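Search articles Enter keyword Go

The lamp that stays in pieces until you need it

By Ikhsan Wibisono
May

Most table lamps are thrown away with only one thing wrong with them. Herman Tarigan has been mending them for 12 years, and he says the fault is usually in the flex or the holder.

He teaches an evening class in Flandemden. Everyone starts with a bulb, a plug, a length of white cord and a metal stem on a round base. There are 3 evenings, and the first is spent on the cord alone.

"People pull on the cord to get the plug out," he says. "Do that for two years and it comes loose inside."

His advice is plain. Unplug the lamp before you touch it. Let the bulb cool. Lay the parts out on a clear table, with the extension lead to one side, and check the cord along its whole length. If it is cracked, replace it – tape is no repair.

Brass wants a soft cloth and very little polish. Tarigan keeps house plants near his own lamps and wipes the stems after watering, as drips leave marks. He fits LED bulbs in everything, including a heavy Gistel reading lamp he bought at a sale in Festmont.

The class costs 119 for the full course, parts included.

Comments (3)

Maureen: Does he do standard lamps as well?

petek: Mine was the holder. Fixed it in ten minutes.

Lampshade Jo: More on shades please – mine are all yellow.

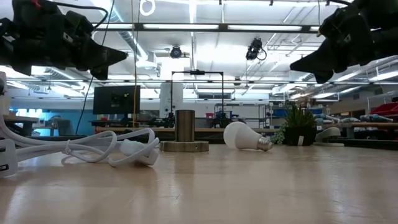 Bulb, plug and brass-coloured stem on the table, with greenery behind.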